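Gividmont Community Board > Things To Do > Is the Firo Lake zipline worth it before school starts?

lowri_w
August 19, 2018
Has anyone done the new Voyle zipline at Firo Lake? Website says 2,000 feet and "no waiting." I have 3 kids and I don't believe the second part.

tudurh
You shouldn't. We stood in line most of the afternoon for a ride that was over before my son finished yelling. 20 bucks each.

PrakitzMom
Went on a weekday and walked right on. Depends when you go.

tudurh
Or depends who's posting. Every good review I've read sounds like the same person.

PrakitzMom
I'm a real person with a real desk and a real cat, thanks.
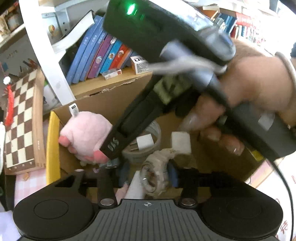
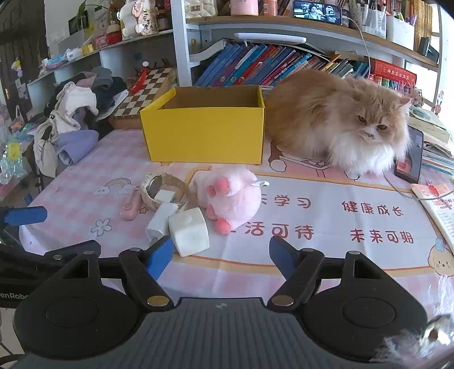

The cat is in the second one.

osian_l
Fine, but 2,000 feet? Measured by who? The county permit says 697.

PrakitzMom
Maybe that's one section? There's more than one.

osian_l
Maybe. I'd want to see that in writing.

lowri_w
So shorter than advertised and possibly a long line. Does the ticket at least cover parking?

tudurh
Ours didn't. Check before you drive out, they close in November and I doubt they do refunds.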